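Home Archives Threads Subscribe Log in

Search this list... Go

Bellamy Allotment and Garden List
Re: Storing apples over winter without a cellar
3 replies 0 shares

From: Sharada Rodrigues

On storing apples, Plarko wrote:

> We moved in last spring and inherited two old trees, one of which we
> think is a Northern Spy. The other is a yellow apple that ripened in
> August and was soft within two weeks. The Spy is loaded. We don't have
> a cellar, only an unheated garage with a concrete floor and one window.
> Last year the former owners told us they just let the fruit drop. I
> hate to do that. Is it worth trying to keep them in the garage, or
> should we make sauce and be done with it? Also, does it matter if we
> wrap them?
>
> Plarko

A garage will work if you watch the temperature. Mine is attached to the house on one side and I have kept apples in it for 4 winters now. The first winter I lost most of them by New Year's, and that was my own fault for putting them up wet and not sorting.

Forget the yellow one for keeping. Early apples don't store, whatever you do to them. Eat them or cook them the week they come in. The Spy is a good keeper and gets better after a month or so off the tree.

Pick in October, on a dry day if you get one. Lift the apple and give it a slight twist. If it doesn't come away easily, leave it and try again in a few days. Keep the stem on. An apple that has lost its stem will start to rot at that end. Windfalls go straight to the kitchen, even the ones that look perfect, as the bruise won't show for a week.

I sort mine into two lots on the day I pick. The clean ones go to storage, and anything with a worm hole, a scab crack or a soft spot goes in the pot. I picked 200 for storage last year and the rest went to sauce and to my neighbors.

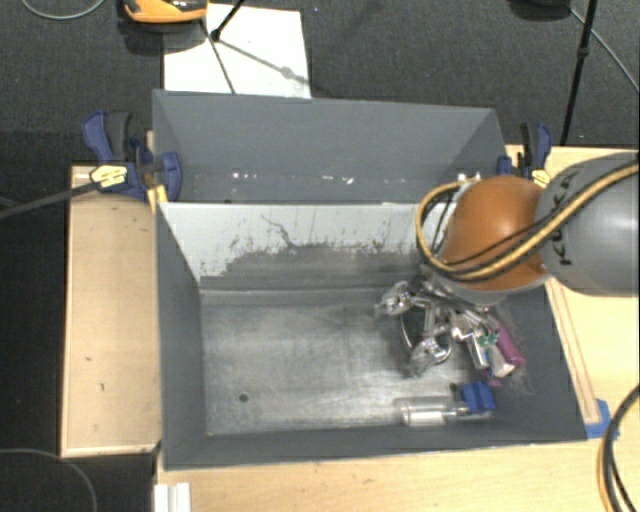 Use shallow containers. Two layers is plenty, and one is better if you have the floor space. Deep boxes mean you never look at the bottom ones until you can smell them. I put a sheet of newspaper between layers and set everything up on boards so it isn't touching the concrete.

As for wrapping, I wrap the ones I mean to keep past February and leave the others bare. Newspaper is fine, the plain black and white pages. The wrapping keeps one bad apple from spoiling the next, but you do have to unwrap them to check, and I got tired of that.

You want it just above freezing. I hang a cheap thermometer on the wall at the height of the boxes. When we get a hard cold spell I throw old quilts over everything and take them off again when it passes. Cover your window too. A sunny afternoon in January can warm a small garage more than you would expect.

Garages are dry, so the skins may wrinkle by March. A pan of water on the floor helps some. Wrinkled ones still make a decent pie.

Two other things. Keep them away from your potatoes, or the potatoes will sprout. And set traps before you bring the fruit in. Mice got into mine the second year and took one bite out of each apple in a whole row.

Go through them every week and take out anything that's going. It takes me ten minutes with a cup of coffee.

If you're not sure it's a Spy, bring one to the fall meeting and somebody there can probably tell you.

Sharada

Previous by thread Next by thread Back to index
0 comments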